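Warnamow Sim Bench Guide
Section 4: Swapping and comparing grippers (ceiling-mounted arm)

Print this page | E-mail this page

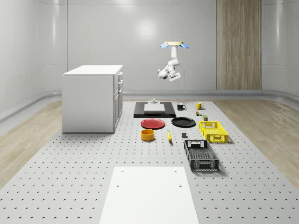

Do section 3 first. Arm loaded, controller talking to the sim, no red flags in the log. If not, go back.

Two gripper models covered: Kemero (short stroke) and Goodwin (long stroke). Same arm, same mount, same layout for both. Don't move stuff between runs or the numbers mean nothing.

1. Stop the sim. Full stop, not pause.
2. Open the tool file, pick Kemero. Save.
3. Set tool offset to 152 mm. Goodwin is longer, see its own sheet.
4. Check the up axis. Arm hangs upside down, so gravity sign has to be flipped in the controller too. Most common mistake by far.
5. Restart. Jog the wrist a little each way before anything else.
6. Load the pick list. Start easy: cube, banana, then the mugs by the handle. Plates and bowl next. Crates last.
7. Run 24 tries per object. Same seed for both grippers.
8. Export the log, rename it right away.
9. Stop, switch to Goodwin, repeat from step 3.

CAUTION: Speed cap at 200 mm/s until the first full list is done. Plates lie flat, so finger tips get close to the platform and a bad offset will drive them right trough it. Sim won't always complain. The real arm will.

Note: plates are a rim pick only. Top-down grasp on a flat plate scores zero with either gripper, skip it.

Note: if the crate slips out on lift, check friction before blaming the gripper. Default got changed in February, old configs dont have it.

Note: physics step at 16 substeps for small items. Lower is faster but tiny stuff jitters between the fingers.

Log names: gripper_object_seed. No spaces. Questions on the Grolis controller go to Aminu Olatunji, mornings best.

2 comments | 16 shares

Related
- Section 3: Loading the arm and controller
- Section 5: Reading the grasp logs
- Goodwin offset sheet
- Grolis controller: known problems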